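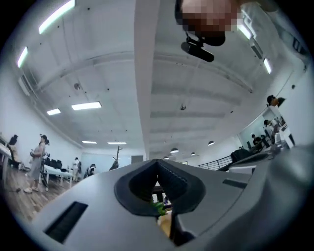
*Reading time: 6 minutes*

# How Do You Teach a Robot to Pick Something Up?

Think about picking up a grape. You look at it, reach for it, close your fingers and lift. You squeeze hard enough that it doesn't fall and gently enough that it doesn't squash. You do all of this in less time than it takes to read this sentence.

A robot doesn't know how to do any of it. It has motors that can move its arm and close its fingers, but the motors only do what they are told. Somebody has to get the grape-picking into the robot somehow. One way is to write out every move as computer code. Another way is to show the robot what to do.

This page is about showing.

## Why not just write the instructions?

For some jobs, written instructions work very well. A robot in a car factory might weld the same spot on the same kind of door all day. The door always arrives in the same place, so the robot can make the same move every time.

A room full of people is different. Cups get left in odd places. Bags end up on the floor. A plant leans to one side because that is where the window is. If you wrote instructions for a leaf in one exact spot, they would be no good for a leaf a little farther over.

Try it yourself. Write down how to put on a sock, then ask a friend to follow your words exactly. Did you say which end goes first? Did you tell them to let go?

## Three ways to show a robot

### 1. Move its arm for it

You take hold of the robot's arm and push it through the job, the way a grown-up might hold your hand to help you write a letter. While you push, the robot records how much each of its joints bends. Later it can bend them the same way.

This is a good way to start, but it can be slow. Some robot arms are heavy, and your own body is often in the way.

### 2. Drive it from somewhere else

The second way is called **teleoperation**. "Tele" means far off, as in telephone. A person uses a controller, and the robot copies the person's moves. The person might be standing beside the robot or sitting in another building.

Some controllers look like the ones for video games. Others are small copies of the robot's own arm. You bend the small arm and the big arm bends too.

Driving a robot takes practice. You can't feel what it is touching, or you can feel only a little of it, so beginners tend to squeeze too hard or bump into the table.

### 3. Carry its hand around

For the third way, the robot can stay at home. The person holds a tool with a gripper on it. A **gripper** is a robot's version of a hand, and many of them have just two fingers that open and close. A camera goes along with the tool and records what the gripper is near and what it is doing.

The light-gray shape at the front of the picture on this page is the body of a hand-held gripper. There is a dark V-shaped opening near the middle, and you can see green leaves and something pale yellow through it. The rest of the picture is the room: white ceiling, bright light panels, people, a long table with black chairs.

Because you carry the tool in your own hand, you can go where a big robot would have trouble going. You can go up the stairs with it, or into a kitchen, or out to a garden.

## What gets saved

One try at a job is called a **demonstration**. "Pick up the spoon and put it in the cup" might be one demonstration. When it is finished, the computer has three main things:

- the video from the camera
- where the gripper was at each moment
- how far open the gripper was at each moment

Put those together and you have a record of what the camera saw, matched with what the hand did. That match is the important part. The robot is going to learn that when things look like *this*, the hand should move like *that*.

## How many times?

A project called Fenura worked on one job: picking up a folded washcloth and laying it in a basket. The first batch had 70 demonstrations. The robot that learned from them could do the job on one table in one room. When the table was moved next to a window, it missed the cloth.

So the team recorded more. They used other tables, other cloths, and other times of day. By the end they had 3152 demonstrations. That took a long time, and a lot of washcloths got folded.

You may wonder why the robot needs so many when you could learn the job by watching once. You had a big head start. By the time you were 2, you had already grabbed and dropped thousands of things. The robot begins with much less to go on.

## Mistakes

People drop things during demonstrations, just like anywhere else. What happens to those recordings depends on the project. Some teams throw them out. Some keep the ones where the person dropped the cloth and then picked it up again, so the robot can learn how to fix a mistake.

There are also recordings that go wrong in duller ways. The battery runs out. A sleeve covers the camera. Somebody has to watch the videos and take those out.

## Faces and privacy

A camera that goes around a room will record the people in it. Look at the top of the picture again. A face there has been turned into little squares of color. This is called **pixelating**. The robot doesn't need to know who somebody is to learn how to pick up a cup, so faces can be hidden this way.

## Try it: be the robot

You need a partner, a blindfold, a pair of kitchen tongs and a soft toy.

1. Put the toy on a table.
2. The "robot" puts on the blindfold and holds the tongs.
3. The partner gently moves the robot's arm to the toy, helps squeeze the tongs, and lifts.
4. Do this five times.
5. Now the robot tries alone.
6. Move the toy a little to the left and try again.

Talk about what happened in step 6. What would the robot have needed to get it right?

## Words to know

**Demonstration:** one recorded try at a job, done to show a robot how.

**Gripper:** the part of a robot that grabs things.

**Joint:** a place where an arm bends. Your elbow is one.

**Pixelate:** to hide part of a picture by turning it into squares of color.

**Teleoperation:** running a robot from a distance.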